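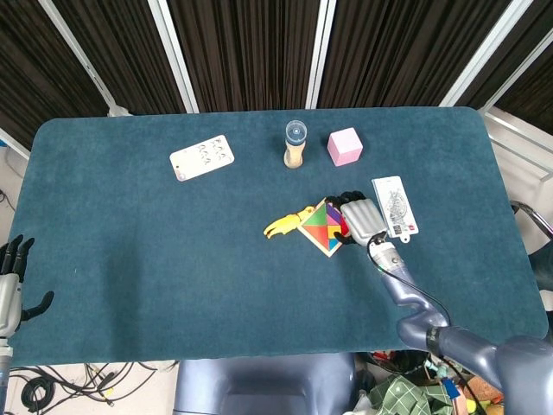 Game night at the Bakthorpe library annex is back, and I got over there on Tuesday to see what the new table is like. It's a big one with rounded corners, and if you remember the scratched old folding thing we used to crowd around, you'll know why I'm so happy. The top is dark teal felt, so cards don't slide and dropped pieces don't clatter (my ears say thank you!). Brown pleated curtains hang behind it on white posts, and that makes the corner feel like its own little room, even when the homework crowd is in next door. The square tangram puzzle with the light wooden border is out already, every color you could want, and I can tell you right now I'll be fighting my nephew for it.

The table was paid for with a $1,092 grant from the Dissanayake Fund, and the bill came to $1,078, so there was just enough left for a pack of pencils. Manaia Maihi, who runs the evening, picked the felt color herself after going back and forth on it for most of February. "I wanted red," she told me, "and then I saw red under those lights."

Most of the games come from the Huser collection, which was left to the library last year and has over 200 titles in it. Not all of them are on the shelves yet. Manaia is still going through boxes and checking for missing dice, and she says the puzzles and the small hand toys are coming out first, then the card games, then the long strategy ones that take all evening and end in somebody sulking (me, usually).

Doors open at 6:30 every Tuesday and it's free. Kids under ten need a grown-up along. Jelteo, the coffee place across the parking lot, is giving a free cookie to the first 100 people who come in with a game night stamp on their hand, so get your stamp before you go over. Drinks stay off the felt, please! There's a side shelf by the door for cups.

If you have spare sand timers at home, Manaia would love them. Drop them at the front desk with her name on the bag.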